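Wokatmont Community Cooking Program
Course handout, week 5: Setting up and using a bamboo steamer
Instructor: Ekow Baidoo
Handout revised June 22, 2025

Read this before class. We will spend the first part of the session on setup with the stoves off, and the rest on cooking. Bring an apron and a container with a lid. Dumpling wrappers, cabbage and buns are supplied.

1. What a steamer is

A bamboo steamer is a round basket with a slatted floor and open space under it. It sits over boiling water and the steam comes up through the slats. Several baskets can be stacked, and one lid on top serves the whole stack. The bottom tier gets the most heat. Food that takes longest goes there, and quick items such as greens go in the top.

Sizes vary from shop to shop. Measure the pan you own before you buy a basket. For a wok, the basket should rest on the sloping sides an inch or two below the rim of the wok. For a straight-sided pot, it should sit on the rim without tipping. Marijke Van der Linden teaches the Monday group with a metal ring between pot and basket, and that works too if your pot is too wide.

2. New baskets

Rinse a new basket in warm water with no soap. Steam it empty for 24 minutes, throw that water out, and let the basket air dry. There will be a grassy smell the first time. It fades.

3. Laying out the work surface

Set up on a table away from the stove. Put down a mat big enough to hold the baskets and the board together, so that flour and drips stay on one surface. Keep the raw filling on its own side. The basket should be within reach of the board - you will be moving small, soft pieces, and a short trip is easier on them. 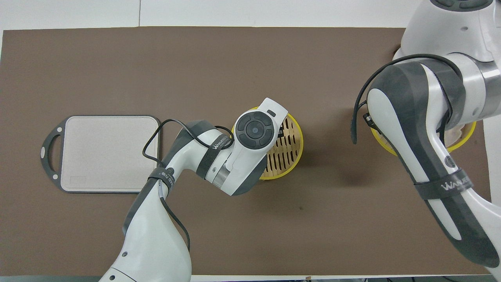
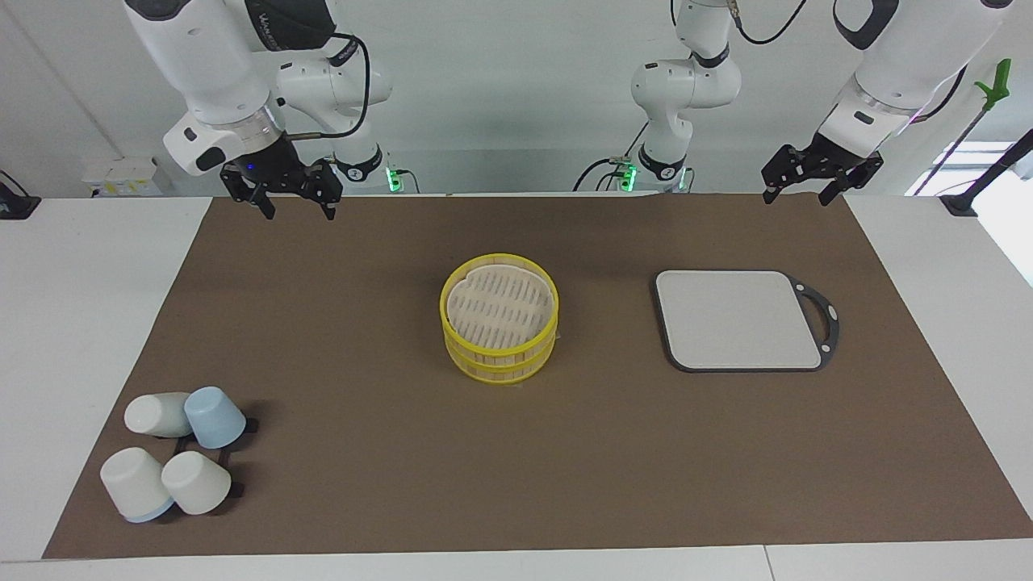

Check the slats before loading. If one has come loose, press it back into line. If one is split, trade the basket for another from the shelf and put the damaged one in the repair box by the door.

4. Lining

Food must not sit on bare slats. Use one of these:

Cabbage or lettuce leaves. Blanch them for a few seconds so they lie flat.
Parchment with holes punched in it. Cut it a little smaller than the basket.
A thin damp cotton cloth. Wring it well. Good for rice.

Leave gaps at the edge whichever you use. A liner that covers the whole floor blocks the steam, and the top tier comes out undercooked.

5. Loading and steaming

Leave a finger's width between dumplings and two between buns, which swell. Fill the pot with two inches of water and bring it to a full boil before the baskets go on. The water must stay below the lowest slats.

Times from the moment the baskets go on:
Leafy greens: 3 minutes
Small dumplings, raw pork filling: 10 minutes, then cut one open to check
Filled buns: 15 minutes
Chicken thigh, cut in pieces: 20 minutes, bottom tier

Do not lift the lid to look during the first 7 minutes. When you do lift it, tilt the far edge up first so the steam goes away from your face. Top up with boiling water from the kettle, never cold. Turn the heat off before you take the stack down, and use dry mitts.

6. Cleaning and storing

Brush the slats under hot running water. Skip the soap and the dishwasher. Stand the tiers on edge, apart from each other, until they are dry all the way through. Overnight is usually enough, longer in humid weather. Closed cupboards and plastic bags cause mold. If you find a light spot of it, scrub with white vinegar, rinse, and steam the basket empty again. If it comes back, throw the basket away.

Homework

Steam one thing at home before next week. Write down the pot you used, how much water you started with and how much was left. If you don't own a steamer, sign one out from Room 101 and return it dry. Students who missed week 4 should also read the dough handout, as we will be using the same dough for the buns in October.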